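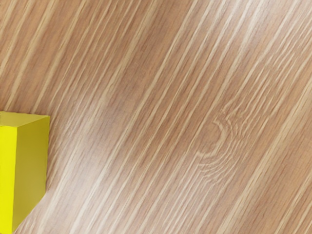

Loïc Vidal留言问，家务机器人到底能不能买了，他家餐桌每天要收拾三回，实在不想再自己动手。

我的回答还是老样子：擦地可以交出去，收桌子再等等。不过等的这段时间，有些习惯可以先养起来，人收拾着省力，以后机器来了也省力。下面都是我自己在厨房和小工作间里试过的，想到哪儿写到哪儿。

先说桌面。木纹清楚的桌子好看是好看，可找小东西真费眼睛，浅色的螺丝垫片往上一放，我趴着找半天！后来我把零碎都换成颜色扎眼的，黄的最好认，红的晚上灯一暗就不行了。摄像头认东西也差不多这个道理，颜色跟桌面拉开，它少犯糊涂。玻璃杯是另一回事，透明的东西人看得见，机器常常看不准，所以杯子我从来不指望它。

再说形状。方方正正的东西好夹，积木、木块、茶叶盒，都属于“机器友好”的那一类。软的就麻烦了，抹布、塑料袋、半干的袜子，抓起来每次样子都不一样。我在Tavier的展厅看过一回叠毛巾，一条毛巾叠了190秒，叠得倒是挺齐（比我家那位齐多了），但我要是有一筐毛巾，等它叠完饭都凉了。

Nuala Costello那边是做木工的，店里去年二月装了一套Kondus的分拣台，专门挑方料。她给我看过记录：800块料，708块一次放对，剩下的得人去补。她觉得划算，因为料都是一个规格，台子也固定死了。换成家里呢，今天桌上多个果盘，明天孩子摊一桌作业，情况完全两样。

几个小窍门，不管有没有机器都能用：

桌子中间尽量留空，常用的东西靠一边放，擦的时候一抹布过去就完事。

别把东西放在桌沿上，够着费劲，也容易碰掉。我家那个马克杯就是这么没的。

同类的小物件用同样大小的盒子装，盒子不要盖太紧，我手上有油的时候根本拧不开，夹子就更别提了。

木桌反光厉害的话，把台灯往旁边挪一挪，擦没擦干净一眼就看出来。顺着木纹擦，别打圈。

工作间的台面收工前扫一遍木屑，刷子用软毛的，缝里的拿旧牙刷抠。

至于价钱，我问过Mudaliar的一款桌面小机械臂，光是配的夹头就要67欧，还不带防水，洗碗想都别想。先买块好抹布吧。

下回写刀具和砧板怎么收，有问题接着留言。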